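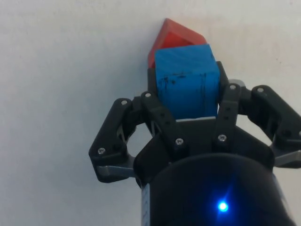
Slide 1. Red block with a roof-shaped top, blue cube in front. Note the scuffs.

SPEAKER NOTES: WHAT A BUCKET OF OLD BLOCKS IS FOR
Talk for the Wanlow toy library open evening. Allow 40 minutes, including the bit where the projector sulks.

Leave slide 1 up while people find chairs. Say hello. Say where the toilets are. Do not make the joke about the tea urn again.

Opening
Ask who had wooden blocks as a child. Most hands go up. Ask who still has them. A few hands, slightly guilty. Ask who has stood on one in the dark with bare feet, and wait for the noise.

Then go to the blue cube. Point out the black marks down the front, worst in the middle and lower down. The edges are a bit rounded. When we put a block in this state in the lending box, somebody always asks whether we could get nicer ones. We could. I have a Hondau catalogue at home full of nicer ones, in oatmeal, at a price that made me sit down.

My case tonight is that the scruffy block is the better toy. (Pause. Let the oatmeal people settle.)

Slide 2: the roof problem
Text only. Big letters: WHAT GOES ON TOP OF A ROOF?

A cube is easy. You can put a cube on a cube until you run out of cubes or patience. A roof is the first block that says no. It has a ridge, so whatever you set down on it slides off one side or the other, and a two-year-old will try this 50 times with no loss of faith. I find it restful to watch. Parents tend to want to step in at the third go. Suggest they drink their tea.

By three or so, many children have decided the roof goes last. Some go the other way and use it as a wedge, a boat, a slice of cake or a hat for the dog. All good. Back to slide 1 for a second if there's time: the blue cube hides most of the lower part of the red one, so you get the point and the slopes and a thin strip of red down the left. Ask the room what shape the hidden part is. Adults say "a cube" at once, with great confidence, having never seen it. Children ask to look behind.

Slide 3: cleaning, since you will ask
Damp cloth, drop of washing-up liquid, dry at once, leave out overnight on a towel. No soaking. No dishwasher. I say this every year and every year a set comes back from the dishwasher looking like it has been through a divorce.

Black streaks: try a pencil rubber first. Then very fine sandpaper, used lightly, if you can live with losing some colour. Or leave them alone. I leave them alone.

If the paint is flaking or you don't know how old it is, don't lend it and don't let the baby chew it. Say this part slowly and without jokes.

Slide 4: the count
We did a full count of the loose blocks in January. The figure was 1465. I would like the room to appreciate that figure, as it took two evenings and we found a potato.

Of the boxed sets, 9 were complete. The Cozma castle set was complete apart from the castle. The Ason sets do better than the rest, possibly thanks to the lid, which is so stiff that few families get it open.

We have stopped fussing about complete sets. Loose blocks now go out by the scoop in a cloth bag, mixed colours, at least two roofs per bag. Returns are up. Complaints are down to one, and it was mine.

Slide 5: things to try at home
Read these out, don't explain them to death.
Build against a wall. A tower with something behind it gets taller, and the builder gets braver.
Put one block behind another and guess what's hidden.
Give out roofs only. Stand back.
Tidy up by colour one night and by shape the next. Accept "by throwing" on Fridays.

Questions
There will be one about magnets. We don't lend the magnetic ones and the answer is on the leaflet.
There will be one about whether plastic is as good. Say yes, mostly, and move on before the front row gets involved.
If anybody asks to swap their bag tonight, the table by the door is open until nine. Bags back first, please, then the biscuits.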